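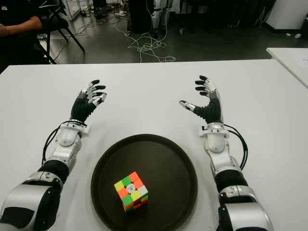 Lostero open lab, notes from the visit, 15 Jun 2020

Typed up on the train home so forgive the state of it. Two hours, too many stops, no lunch. Most of the group went for the Ulano people and their walking stuff on the ground floor. I stayed upstairs with the manipulation crew, bench called Standik, and I'm glad I did.

The question they're after: how much of handling a puzzle cube can you learn from people driving the arms, and how much has to come from the hand finding out for itself. Solving is not the point. Any phone app can solve a cube. Getting ten fingers to turn one layer and leave the others alone, that's the hard bit.

Method, as I got it down. An operator wears gloves and drives both arms. Each go is one short task: pick up off the tray, turn a layer, pass across, put down. 2000 of those recorded so far. Then a policy is trained on the lot, then 300 trials with no operator, cube placed differently each time. Views from the head and from each wrist go in together.

Result that got people talking: take away the wrist view and the layer turns fall apart, while the pick-up hardly changes. From the head the fingers hide half the cube. From the wrist you're right in among the colours and can see whether a layer is sitting square.

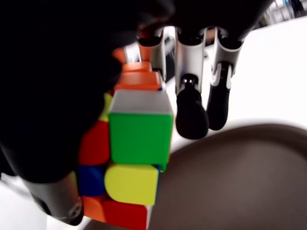

Wrist view, cube in hand with the layers out of line.

Numbers. 257 of the 300 pick-ups counted as good. Turns well below that, and they wouldn't give me a figure until the September write-up. Fair enough. They did say the commonest failure is a layer left partway, which then jams the next turn. Anyone who's owned a cheap cube knows the feeling.

Asked about the tray. Dark, raised rim, stops the cube wandering off when a finger clips it. They tried it on the bare tabletop first and lost a lot of recordings that way. Also white table, white stickers, bad contrast.

Other thing I wrote down and underlined: they threw out the slickest operators' recordings. Too fast, very few corrections in them, so the policy never learned what to do after a slip. Messier driving trained better. I'd of liked to see that comparison properly, there was only one slide and it went by quick.

Skov had a table downstairs on tactile fingertips, 8 sensors to a finger, claims to sort the half-turned layer problem. Didn't get a demo, queue out the door. Grabbed the brochure, will scan it at work.

Parking at Lostero is hopeless btw, take the train. Next open lab is after the write-up, bookings through their front desk, group size is capped so get in early.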